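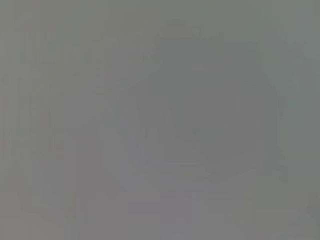
工場やお店で働くロボットは、どうやって物を見つけているのでしょうか。人は目で見て、手でさわって、「これはコップだ」とすぐに分かります。ロボットの場合は、カメラが目のかわりです。手首にカメラをつけたロボットもあります。ただ、カメラの絵がいつもはっきりしているとはかぎりません。どこもかしこも灰色で、まん中に少しこい色のかげがぼんやりあるだけ、ということもあります。びんのような形にも見えますが、これだけでは人間にも何なのか言い切れません。こういうとき、働く人の助けが必要になります。

お弁当を作る会社ウトゥラの話をしましょう。ウトゥラでは、お昼の仕事が終わると、作業台をきれいにする仕事があります。台の上の物をどかし、よごれをふき、布をたたんで元の場所にもどします。前は、この仕事をぜんぶ人がしていました。台は100台あります。こしをまげて同じ動きをくり返すので、うでやこしがいたくなる人もいました。

今年の3月から、ウトゥラは「ホロフ」というロボットを使いはじめました。ホロフが片づけるのは、100台のうちの20台です。のこりの台は、今も人がふいています。

どうして20台だけなのでしょう。片づけは、思ったよりむずかしい仕事だからです。

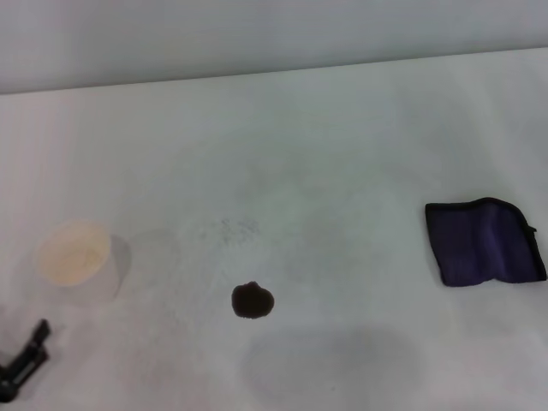 白い台の上のコップ、黒っぽいかたまり、こいむらさき色の布。細かいつぶもちらばっています。

人がこういう台を見れば、何からはじめるかをすぐに決められます。先にコップをどかそう。つぶは布で集めよう。かたまりは、ごみかどうかたしかめよう。ロボットには、その一つ一つを教えなければなりません。小さなかたまりが、すてる物なのか、まだ使う物なのか。すきとおったコップは、どこがふちなのか。台にうつったかげを、よごれとまちがえないか。

ウトゥラでは、ロボットに教える仕事も人がしています。長いあいだ台をふいてきた人たちが、ふく順番や、力の入れぐあいを動かして見せます。ホロフが台の前で止まってしまったら、画面を見て「これはすてる」「これはのこす」とえらびます。はじめの月には、人をよぶ合図が989回も鳴りました。今は、ひと月に200回です。

働く人のくらしも少しかわりました。こしをまげる時間はへりました。そのかわり、画面を見る時間や、カメラのレンズをふく時間がふえました。新しい使い方をおぼえるために、勉強会にも出ます。「体が楽になった」という人もいれば、「合図が鳴るたびに、よばれるのがいそがしい」という人もいます。合図に答える係は、一日ごとに交代することになりました。

仕事がなくなるのではないかと、しんぱいした人もいます。会社は話し合いを開き、あいた時間に何をするかをみんなで決めました。今は、野菜の切り方をたしかめる人や、新しいお弁当を考える人がふえています。

機械が人のかわりに、決まった仕事をすることを「自動化」といいます。駅の改札や、スーパーのセルフレジもそのなかまです。近くのお店に行ったら、機械がしている仕事と、そのそばで人がしている仕事をさがしてみましょう。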